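Up at half past five. The kettle took forever, so I read the club page standing up. Nothing new on the transfer. The Nistard statement from last night was still at the top, the one that says talks are continuing and asks supporters to be patient. I have been patient since the end of last season. They have sold a left back, a goalkeeper and now maybe the one forward who scores, and what has come in is a loan player from Clovmont with a bad ankle.

I should write down where things stand, as I always forget the order of it later. Clovmont made their first bid for Illia Hnatiuk in July. It was turned down the same evening. The second bid went in last week, and the club said it was "considering its position," and then he was left out of the squad for the Zavcombe game with what they called a tight hamstring. He trained the day after. I saw him do it. I was on the bank behind the practice field with my lunch and he ran the full set of shuttles with the rest of them and didn't hold his leg once.

Work was slow until ten. I did the invoices that were left over and then the delivery came, short by two boxes, so I spent most of an hour on the phone about that. The driver is a Zavcombe supporter and had plenty to say about the weekend. We lost 2-0. I didn't argue with him. They were better than us in midfield and both goals came down our left side, where we now have a center half playing out of position. He can't turn quickly. Everyone in the league will have noticed.

The attendance was 3864, which they read out in the second half. That's down on the same fixture last year but not as far down as I thought it would be. The away end was full. Ours had gaps near the corner flag, and I could hear individual people shouting, which you can't when it's a good crowd. One man shouted "Where's Hnatiuk?" every time the ball went out of play. A steward went up to talk to him and came back down again, and he kept on doing it.

Hämäläinen spoke to the local radio at noon and I listened in the car. He was careful. He said the player is under contract, that he picks the team from the people who are fit and focused, and that he would not discuss bids. The interviewer asked him three different ways whether Hnatiuk had asked to leave. The third time there was a long pause, and then Hämäläinen said that was a question for the player. I take that as a yes. He sounded tired. He has been manager for two years and I don't think he has ever had the same eleven for a month in a row.

I don't blame Hnatiuk much. He's 26, Clovmont are a division up and they will pay him properly. What bothers me is the timing. If he goes now there are only a few days left to find another forward, and anyone with one to sell will know we need him and will know we have the money. If he had gone in July we could have had the whole summer to look. Someone at the club decided to hold out for a better price and I would like to know if the difference was worth it. My guess is it wasn't.

Went past the ground on the way home to change my seat. I have been in row F since the stand was rebuilt, and the view is fine, but my knee doesn't like the steep steps any more. The woman in the ticket office found me one lower down on the aisle, seat 323, same price, and I only lose a little height. I'll be nearer the dugout. She printed the new card while I waited and cut the old one in half with scissors. I asked if she had heard anything. She said they find out from the website like the rest of us. There was a van from a TV company in the parking lot but no one in it.

They have started painting the railings by the turnstiles, the same dark green as before. The sign asking people to mind the wet paint has been up since before the Zavcombe game and it was dry then.

Called Yaryna Zinchenko when I got in, about the coach for the next away game. She has the list this season. Eight names so far, and she needs a lot more than that or they will put us in a minibus and the price goes up. I said I was in, and that I'd ask at work, though there's only one other person there who follows us and he doesn't travel. She thinks the numbers will pick up once the transfer business is over one way or the other. People don't want to pay for a long trip when they don't know what team they're going to see. I can understand that, but I've been on that coach in worse seasons than this. We went to Clovmont the year we were relegated and there were people sitting on bags in the aisle.

We talked about who might play up front. She would put the boy from the youth team in. He came on for the last part of the Zavcombe game and did two or three good things, one of them a turn on the edge of the box that got the only real noise of the afternoon from our side. I'm less sure. He's slight, and the next two games are against big defenses. I would keep the loan player in the middle if his ankle lets him and bring the boy on with half an hour to go. Yaryna says that's exactly what I said about Hnatiuk four years ago. She may be right. I looked in last year's diary but I don't have that far back in the house, those are all in the loft.

Supper was eggs and the rest of the bread. Left the radio on in the kitchen for the evening sports news. There was a short piece on the transfer, less than a minute, mostly repeating the statement. They did say a medical had been arranged for the morning - they didn't say where, or who told them.

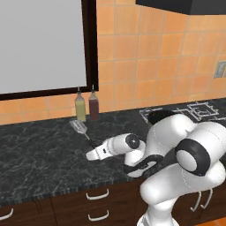 Yaryna rang back just after eight to say her brother-in-law had heard the same thing, and that the fee had been agreed with some of it held back until he has played a certain number of games. She said it was a poor deal if so, as Clovmont could leave him on the bench and save themselves the rest. She would have asked for all of it up front or told them to go away. I said the club probably couldn't afford to tell anyone to go away, with the stand still being paid for. She said that was what they had told us about the goalkeeper too.

After that I got out the fixture list and went through it with a pencil. Two at home, then the long trip, then a cup game which could be anywhere. If we have four points from the first three I'll be content. Last season we had one point at the same stage and still finished clear of the bottom, but we had Hnatiuk then, and he got most of the goals in the spring when nobody else could find one. The one I remember best is the header in the rain with the pitch nearly unplayable. He ran all the way to our end and slid, and left a long mark in the mud that was still there at the next home game.

I'd like him to come over and clap the crowd before he goes, but there may not be a chance. Players leave in the middle of the week now. There's a photograph of them holding up the other shirt and that's it. My father used to say he found out a man had been sold when he wasn't in the program.

Things to do tomorrow: ring about the two missing boxes, pay the window cleaner, give Yaryna the coach money - in cash, she doesn't like doing it through the phone. Ask at work again anyway. Find the knee support before the next home game, it's either in the hall cupboard or with the gardening things.

Checked the club page one more time at ten. Still the same statement, with the comments turned off underneath it now. Bed.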